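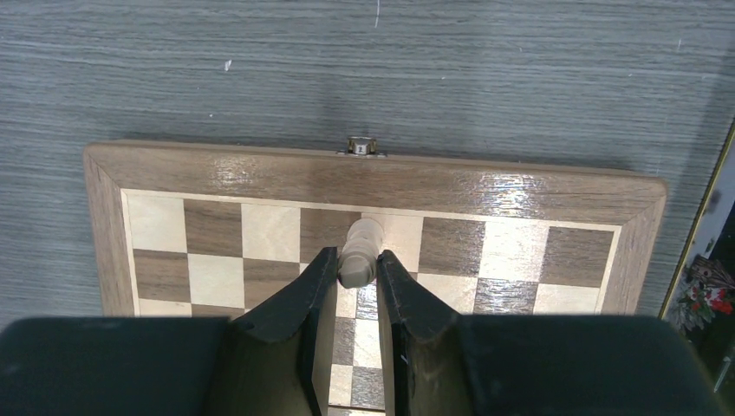
Wooden chessboard, cream piece, grey tabletop.

Batell 32 Stage Box
by Prernen

A stage box has one job: to carry what the band is doing to the person at the desk, who will then turn the singer down. The Batell 32 does this over a single network cable, so you can leave the old multicore in the van, where it can go on being too heavy for one person and too awkward for two.

There are 32 microphone inputs on the front, numbered in type large enough to read by the light of a fire exit. The sockets lock. Drummers have been consulted on this point, mostly by tripping over things.

We built it for small halls, pub back rooms and all-ages nights where the changeover is meant to take ten minutes and the second band has brought a harmonium. Sekiguchi, the noisy five-piece from up the road, took one out for the whole of November and returned it with a sticker on the lid and all its knobs. We have kept the sticker.

In the box
Batell 32 unit
Power lead, locking
2 rack ears, with bolts
Printed channel sheet (please use pencil, bands change their minds)

Not in the box
Network cable
Microphones
A soundcheck

Price: £1,671 including VAT
Hire: from our Wiswood counter, by the night or the week. A £700 deposit is taken on collection and given back when the unit is.

Warranty: 2 years, parts and labour. Beer is covered once.

Stock checked Sep 7, 2023. Wiswood has units on the shelf; other orders go out by courier the next working day.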